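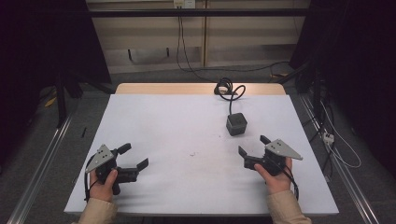 Press office > Releases > Responsible investing

Condby questions "green" labels on workplace pension funds

Savers are paying extra for pension funds that look very much like the ordinary ones, according to a review published in June by the consumer group Condby.

The group read the holdings lists of 109 funds sold with words such as "sustainable" or "climate" in the name. Only 4 gave a clear account of which companies they would refuse to buy. Many of the rest held the same large banks, miners and airlines as the standard fund next to them on the menu, at a higher yearly charge.

Condby also surveyed 2,315 people who had moved their pension into one of these funds. Of those, 344 had read the full list of what it owned before switching.
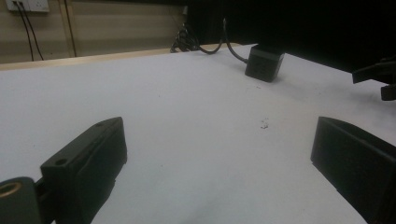
Does a green label mean a fund has sold its oil shares?

Often it means the fund holds fewer of them, and some funds keep them all and say they are talking to the companies instead.

Condby asked fund manager Curkik what that talking had achieved at its Salinas Climate Fund. The reply ran to several pages and named one meeting. A second manager, Vokero, said its voting record was "under review" and gave no date for publishing it.

The group wants every fund with a green name to print its ten largest holdings on the front page of its leaflet, with the charge beside them. It doubts that managers will do this unless they are made to, and has written to the regulator to say so.

The full review is free to read on request from the Condby press office.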